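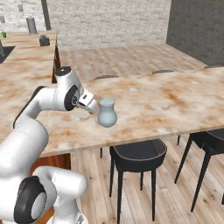 The simulated arm closes in on a small blue vase in one of Nastell's rendered kitchens.

The kitchen is spotless, as kitchens tend to be when they don't exist. There is a marble-effect table, a pair of black stools and a white brick wall of the sort that adds a good deal to the rent. And there is a robot arm, which has spent a large part of its short career trying to pick up a vase.

"You get very fond of the vase," says Soledad Robles, who leads the project at Imton. "You also start to hate it a bit."

Robles and her colleagues work on grasping, the business of getting a machine to take hold of a thing it has not been introduced to. The usual way to teach this is by trial and error, with the accent on error. A real arm knocks over real crockery, and someone has to fetch a brush. In Nastell, the team's simulator, a smashed vase costs nothing and is back on the table before the arm has had time to feel bad about it.

Simulated practice is an old trick. What the Imton group changed was the marking. Most systems of this kind score a grasp as a pass or a fail - the object came up or it didn't. Theirs, called Montes, also looks at the moment just before, when the fingers are nearly touching, and asks how much things could go wrong from there. It nudges the vase a hair to one side, turns it slightly, makes it a touch more slippery, and tries the same grip again. Each attempt gets 5 of these nudges. A grip that only works on a good day is marked down.

The result is an arm with a rather cautious temperament. It dithers, then goes for the neck. Early versions preferred the round part of the vase, which scored well right up until the nudging began.

Training used 3966 objects, of which the vase is merely the most photogenic. For the final test the team held back 377 that the arm had never met and gave it 1000 attempts. It managed almost nine in ten, against seven in ten for the same arm taught by pass and fail alone. Jugs were the worst of it. Robles puts this down to handles, which the system regards as either a gift or an ambush.

All of that was still in the tidy kitchen. In March the software was loaded on to a physical arm from Fastari, in a room with bad lighting and a table that wobbles. The score dropped, though by less than Robles had bet a colleague it would. She paid up in biscuits.

Next come soft things: sponges, bread rolls, a glove. The simulator is poor at squashiness, and somebody will have to spend the summer teaching it what a bread roll does when you squeeze it. Robles has already bought the rolls.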